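Bench Notes, Jun 28, 2025

**One tower, opened**

The Dell tower that readers have been asking about (two of you, and one only wanted to know if the drive was still in it) has finally been lifted off the shelf by the stairs and laid on its side on the slatted bench. It is the first machine in our summer run on taking a desktop apart and putting it back, and it was picked for its age, its weight and the fact that Thomas Longo had started using it as a footstool.

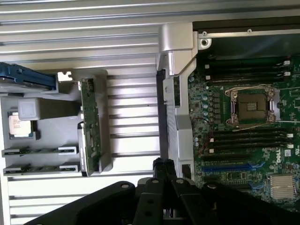
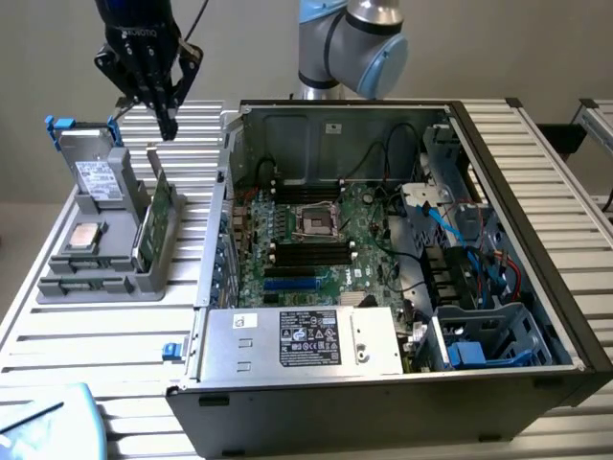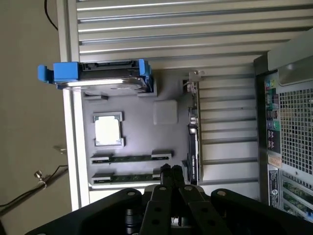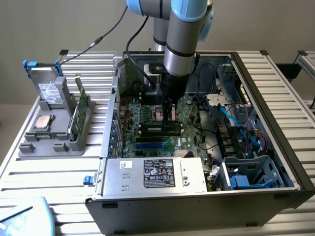 *The Dell tower with its side panel off, at various points in the exercise.*

The theme of the evening was parts, and where you put them. Regulars will remember the session in May, when we opened a Vellska desktop with great confidence and set everything down on a dish towel. The dish towel was later picked up and shaken by a helpful person. We got the memory back. One of the drive screws is presumably still enjoying its freedom under the radiator.

So this time there was a tray. It's gray, it has a recess for the processor, long slots for the memory, and places where the hard drive and a circuit card can stand upright like toast. Mared Hughes is smug about the tray and has asked me to say so in print. She argues that a part without an assigned spot will be set down on the nearest flat surface, and that in this building the nearest flat surface usually has a sandwich on it.

A few things worth knowing if you plan to try this on your own machine.

The processor goes in the recess with the silver side up. You can handle it by the edges, and you should, and you should stop showing it to people. Before it goes back, look at the socket with the lever up and find the corner mark. It drops in under its own weight or it's the wrong way around. If you find yourself pushing, put it back in the tray and have a glass of water.

Memory is more forgiving but wants to be pushed harder than polite people like to push things. Open the white latches, line up the notch, and press both ends until they click. Thomas described the amount of force as "closing a suitcase that belongs to somebody you don't care for." The board in this Dell has two banks of four slots, so there's plenty of opportunity to put a module in the wrong one. The order is usually printed in small type on the board or inside the side panel, where it will be read by whoever comes second.

The drive sits in a carrier with blue tabs. Blue, on this machine, means you are allowed to touch it, and I wish more of life were labeled this way. Squeeze the tabs and slide. Unplug the cables first. I include this step for a specific member, who knows who he is and who has paid for the connector.

Leave the power supply alone. It has a black label covered in certification marks, and none of them certify you.

On the matter of dust: our old Drirken blower has been retired after it blew more out than in, most of it from its own bag. A soft brush does the job. Hold the fan still while you clean it. Please don't use your mouth, however many game cartridges you fixed that way as a child.

**Next session**

We move on to the Vuorinen, a slim machine that opens with 3 different kinds of screw and has no blue tabs at all. Mared is working on a second tray. Bring a screwdriver with your name on it. The shared set started the year with 84 bits in it and is now down to 40, and I'd like the rest to come home with no questions asked. Somebody's glovebox must be very well equipped.

Memory modules are also welcome, as long as you know what they came out of. "A computer" was the answer on the last bag, and we are still sorting it.

The Stindo monitor by the door remains free to anyone who will carry it. It works, it's heavy, and it has been free since the last newsletter. Thomas has been eyeing it as a replacement footstool.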